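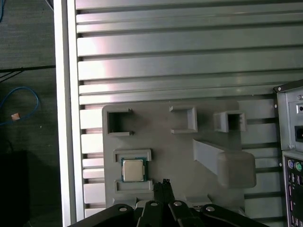 Workshop tips picked up at the Pumov open day

Pumov opened its workshop in Pirville to visitors one Saturday in September, and I spent most of my time at the bench where a robot arm handles computer processors. You don't need a robot to borrow from how they set it up. These are the things I wrote down.

Give every part its own nest
The processor sits between two raised rails on a gray 3D-printed plate. At home, a printed or cut block with a pocket for each part will keep small pieces from sliding while you work. Print one pocket first and try the fit before you commit to the whole plate.

Build on slotted aluminum
The plate is mounted on an aluminum panel with T-slots. If you change jobs often, slots beat drilled holes. Slide the nuts in, set the fixture where you want it, tighten. Wandley sells offcuts at the counter, and mine was 492 mm long, plenty for a bench jig.

Leave room for the fingers
Alun Gittins ran the demonstration. He said the first nest they printed held the part well but had high walls all the way around, so the gripper couldn't get hold of it. The same goes for tweezers or your own fingertips - leave two sides open or keep the walls low.

Handle processors by the edges
Keep off the contacts and the top of the heat spreader. Touch bare grounded metal before you pick one up.

Tag your cables
A tag near the end of a cable saves crawling under the bench later. Write on both sides. I use the Paiva cloth tags, which come in packs of 10 and take ballpoint.

Go slow, then repeat
Alun runs any new move at low speed until it has gone through cleanly several times. By his log the bench has done around 3000 picks since spring. For hand work, do a dry run with a scrap part first.

Pumov plans another open day next year. Parking is behind the building, and the side door is the one to use.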